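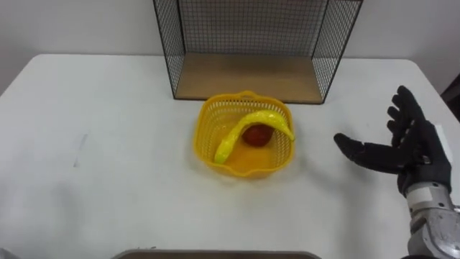 We had a safety stop fail on the right arm this week and I want to write down what happened while I still have it straight. The task is simple: fruit out of the yellow basket, onto the shelf behind it. The hand waits open to the right of the basket, thumb toward it, and moves in when the operator says go. On Tuesday's shift it moved in and kept closing after the stop was pressed.

Tumelo Msimang was on the stop button. He pressed it, the arm froze at the shoulder and elbow, and the fingers kept going. They had hold of the basket rim by then. No one was hurt. The rim creaked and Tumelo pulled the main power.

Cause, as far as we have it: the stop cuts the arm controller. The hand has its own supply and its own controller, and it was only being told to stop over the network. The message went out. The hand logged fault 1910 and ignored everything after that, including the stop.

Fault 1910 is in the Drakano manual as "command buffer full." It does not say the hand will finish its last command before it looks at anything new. That line should be in there and I've written to them.

Naledi Zwane tried to bring it back on the bench. With 40 commands queued, no problem. With 100, the hand faulted on 3 tries in a row and closed all the way each time - with the stop pressed.

One thing on us. Xolani Pretorius saw the same fault in April and put it in the log. The hand was idle that day, so it got cleared and we carried on. I signed that entry.

What's changed: the hand supply now runs through the same relay as the arm. Press the button and both lose power. The fingers go slack, so anything being held will drop. For toy fruit that's fine. The Anport cell handles glass, and they need to work out their own answer before copying this.

Arm is locked out until Gordon Friesen has tested the relay and signed the sheet. Please don't reset it to "just check something."

If you run the same hand on a separate supply, press your stop during a close and watch the fingers. Use a block of foam, and keep your own hands well back.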